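Print this page | E-mail this page
Clonport Help Desk — Shop Floor and Displays
Ticket 2000 — Status: Open, waiting on customer
Category: Decorations / artificial flowers
Opened by: Shahab Kazemi
Opened on: August 14, 2019

Hello, and thank you in advance to whoever picks this up. I look after the front counter at our Daneshvar branch, and I'm writing about the pale blue artificial flowers we were sent in February. We love them, I should say that first, and customers are forever leaning over to sniff them. The trouble is that the petals won't stay open. I fluff them up in the morning, go and serve a few people, and by lunch they have curled in on themselves again and the whole bunch looks tired.

I've tried a few things already. First I took them all out of the vase and spread them on the back table overnight, thinking they were just squashed. That helped for a day or so. Then I went over them with the hair dryer from the staff room, on the cool setting (I was too nervous to use anything warmer), and that did very little. After that I moved the bunch to the other end of the counter, away from the window, in case the sun was doing it. No change that I can see.

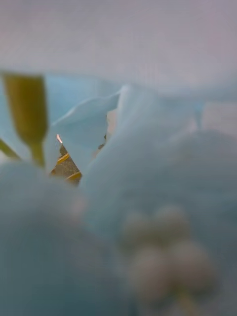
I also wondered whether I've simply got too many stems packed together, as they do push against each other and the blues all fold into one big soft heap. My colleague thinks they should be steamed. I'd be grateful for a word from you before I go near them with a kettle!

Reply from Esmaeil Dehghan, Displays
Hello Shahab, what a nice ticket to open first thing. Please do hold off on the kettle for now — some of the Flomolex flowers are glued at the base of the petals, and steam can loosen them.

Could you try this for me?
1. Take out 3 stems and stand them in a separate vase with plenty of room.
2. Open the outer petals by hand, starting at the base and working up to the rim, and hold each one for a slow count of ten.
3. Leave them alone for 2 days, with no fluffing (I know, it's tempting).

If those hold their shape and the rest don't, the bunch is too crowded and we'll send you a wider vase. If they curl up just the same, let me know what it says on the tag and I'll ask Setix about replacements.

Reply from Shahab Kazemi
Thank you, Esmaeil, that's very kind. I've got the smaller vase out and the stems are in it next to the till. The tag went out with the box, I'm afraid, but I'll look for the packing slip and write again when the 2 days are up.

Comments (2) | Shares (0)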